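4. Setting up your first email campaign in Plendora

Read section 3 first if your sender address isn't verified yet. Nothing will go out without it.

4.1 Import your contacts

1. Go to Audience > Import. CSV only for now, xlsx support is on the list.
2. Map the columns. Email is required, the rest optional.
3. Tick the consent box. If you can't tick it truthfully, stop there and clean the list.
4. Press Import and leave the tab open untill the bar fills.

Note: max 3,000 rows per file. Bigger list? Split it, upload one after the other. Duplicates get merged, newest row wins.

Caution: re-importing someone who unsubscribed does NOT resubscribe them. Please don't raise a ticket for this, it's meant to work that way.

4.2 Connect your shop or booking page

1. Settings > Connections > Add.
2. Pick Skilleo (courses) or Brindberg (shop orders). Others: use the generic key.
3. Paste the key. No spaces at the end. Most failed connections are a space at the end.
4. Wait for the green tick, then press Sync now.

First sync can be slow. Error 879 means the key has expired, make a new one and paste again.

4.3 Build the segments

Start with 2. Buyers and non-buyers, that's enough for a first send. You can cut it finer in September when you've some open rates to look at.

1. Audience > Segments > New.
2. Choose a rule, e.g. "has ordered" is "yes".
3. Save. Name it something you'll recognise later. 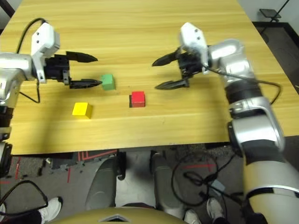
Segment colours are set on the same screen, under the name. Pick one per segment and stick to it, the reports use the same colour and theres no key on the small charts. Green, red and yellow, like the three cubes on the table, are easy to tell apart on screen. Two shades of blue are not. Changing a colour later changes it in old reports too.

4.4 Test and send

1. Campaigns > New > pick a segment.
2. Write the subject line. Keep it short, phones chop it.
3. Send test to yourself. Open it on a phone as well as a computer.
4. Click every link in the test. Every one.
5. Schedule. 11 am is the default, change it under Time if that doesn't suit.

Caution: once a send has started you can pause it but you can't call back what's already gone.

Using the Duangkaew template? The footer address is blank, fill it in before step 3 or the test will bounce back with a warning.

Next: section 5, reading the reports.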